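Teaching Two Arms to Fold a Towel by Remote Control
Final project report, Robot Systems Lab course
Author: Mal-soon Son

1. Background

My project looked at how a person can teach a towel-folding task to a pair of robot arms by driving them remotely. The person who drives is called the operator in this report. The operator moves two small hand-held leader arms, and the two arms in the booth copy the motion. Joint positions and camera images are saved during each run, which we call an episode.

I picked up the project from an earlier group, who worked with blocks and cups. Their recording program, Dindus, was still on the lab computer and I kept it with small changes. Cloth was new to the setup. A block stays the same shape wherever you put it down, but a towel lands differently every time, and most of my time went into dealing with that.

2. Setup

Both arms sit on an aluminum rail at the front of the booth. Each gripper carries a camera, and one more fixed camera covers the whole floor. In the recordings the arms are named left and right as seen from the operator's chair.

The booth is decorated like a corner of a home, with patterned wallpaper, flowers and a few household things. I left these in place for all sessions. The towel is green and large for the space – spread out, it takes up most of the width between the arms – so the starting position had to be chosen with care. 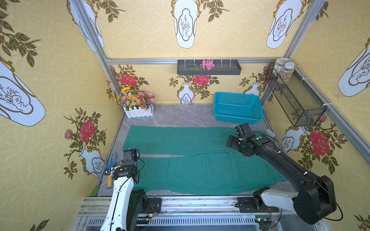 Figure 1. Towel spread across the floor, with one gripper over its near left corner and the other over its right part.

3. Procedure

The operator sits at a desk to the side of the booth and watches the towel directly, using the screen only for the gripper views. I started by writing down the task as a fixed list of steps, so that every episode would follow the same plan:

Bring both arms to the start pose.
Lower the grippers to the two near corners and close them.
Lift together and carry the edge toward the back of the booth.
Open both grippers and pull back slowly.
Take hold again and fold in the other direction.
Return to the start pose and stop the recording.

An episode was kept if the towel ended in a folded strip or rectangle with no corner hanging out by more than the width of a gripper. If the operator dropped a corner but picked it up again, the episode was also kept and given the tag "recovery." I did not want only perfect runs in the set. My supervisor's view was that a model trained on those has no idea what to do after its first mistake.

Between episodes the towel was shaken out by hand and laid down again. We tried to vary the angle. Looking back through the recordings, we varied it less than we thought, and most starts are close to square with the rail.

4. Operators

There were 3 operators, including me. Each one practiced for a full session before any of their episodes counted. The main difficulty for all of us was depth. It is hard to judge from the chair how far a gripper is above the cloth, and new operators tended to press into the floor or close on air. Watching the wrist camera view for the last part of the descent helped a good deal.

The second difficulty was keeping the arms out of each other's way. When the towel lies at an angle, one arm has to reach a long way across the front of the booth, and the other has very little room left.

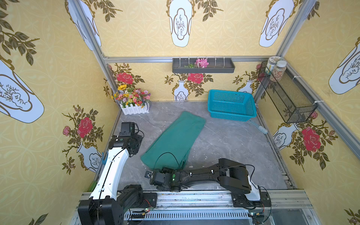
Figure 2. Towel folded lengthwise and lying at an angle, with the right arm reaching across to its lower end.

For angled towels I added a rule to the procedure: the arm with the shorter reach moves first and holds still until the other is in place. Episodes took longer after that, but the arms bumped less often.

5. Results

We kept 27 episodes on our best day, a Monday, and fewer on all the others. Resetting the towel took almost as long as folding it.

The most common reason for throwing an episode away was a gripper picking up two layers of cloth when only one was wanted. Next came lost corners during the lift. Software faults caused very few losses.

6. Problems and further work

The leader arms drift slightly when left switched on, and I should have checked their zero position at the start of every session. I only began doing so in November. Earlier episodes may have a small offset, and they are marked in the log.

I would also like to add a second towel of a different thickness and record more angled starts. Training a model on the episodes was outside the scope of this report. The log, the step list and the changed version of Dindus are in the project folder for the next group.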